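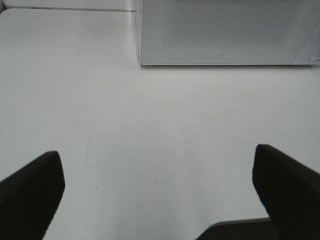

Two black gripper fingers over a pale white tabletop

Bastar Geler is a creative agency working in advertising, brand identity and short film. It was formed by the merger of two smaller studios, Bastar, which made press and poster advertising, and Geler, which designed packaging. The agency is independently owned and employs 42 people.

History

Bastar began as a two-person studio above a print shop, taking on leaflets and menus for local businesses. Its first large client was a regional bus operator, for which it produced a series of timetable posters. Geler was set up separately as a packaging studio and worked mainly for food producers and small breweries.

The two studios shared a floor for 3 years before they merged. Staff had already been lent from one to the other on larger jobs, and the joint name was first used on a campaign for a chain of garden centres. The merger was completed in April, and the packaging workshop was kept on as a department of the new agency.

Organisation

The agency has no separate account management department. Each job is given to an art director and a copywriter, who deal with the client directly from the first meeting. Production, retouching and editing are done in-house. Illustration and photography are usually commissioned from freelancers, and the agency keeps a list of some 200 that it has used before.

New staff spend their first weeks in the packaging workshop, where they cut and fold mock-ups by hand. Junior creatives then work in pairs and change partners twice a year.

Work

Bastar Geler is best known for its work for Jia, a tea company. The campaign used hand-lettered posters with no photograph of the product, and the lettering was later adapted for the tins. It also designed the wayfinding signs for the Cundar ferry terminal, a job that took in 400 separate panels and a set of symbols drawn for the purpose. The symbols were later used on the ferry tickets.

Short films have been a smaller part of its output. Most have been made for museums and libraries and run for under five minutes.

Placement scheme

The agency runs a paid placement scheme for people changing career. Applicants do not need a degree or a portfolio, but are asked to respond to a written brief. Placements last six months. Several art directors at the agency joined in this way, among them former teachers and a former pastry chef.

See also

Advertising agency
Art director
Packaging design
Wayfinding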